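Junior Interior Stylist at Stondero

Hello, design lovers! Our little studio is growing and we're looking for a junior stylist to join us in February. We plan and furnish kids' rooms, home offices and small apartments, and the calendar is filling up faster than the three of us can keep up with – a very happy problem to have!

You'd be working with Cristóbal Aravena on mood boards, paint and fabric picks, furniture orders and install days. Our next big one is the Usimari building, where we're doing 24 apartments from bare walls to throw pillows. The smallest is 626 square feet and we already have so many ideas for it.

You don't need a design degree. We'd love to see a good eye for color, some experience with clients (a store job counts!) and a driver's license. If you can hang wallpaper, please tell us in the first line of your email.

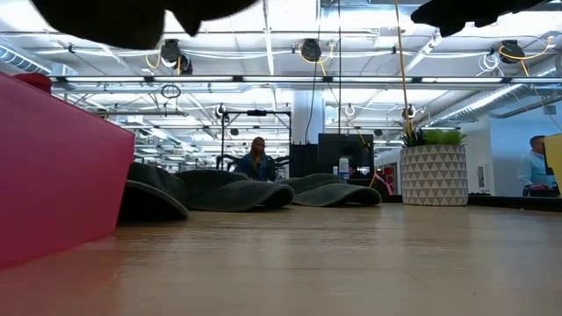
Color is where most of our projects begin, and we're not shy about it. We like to start with one strong shade and let the rest of the room stay calm around it. A big magenta-red surface next to a light, warm tan wooden tabletop makes us really happy, and if it does the same for you, we'll probably get along.

The job is 24 hours a week to start, with room to grow. Send a short note and five pictures of rooms you've worked on (your own bedroom is fine) to Cristóbal at the studio, 913 Benítez Street.

Posted September 28, 2022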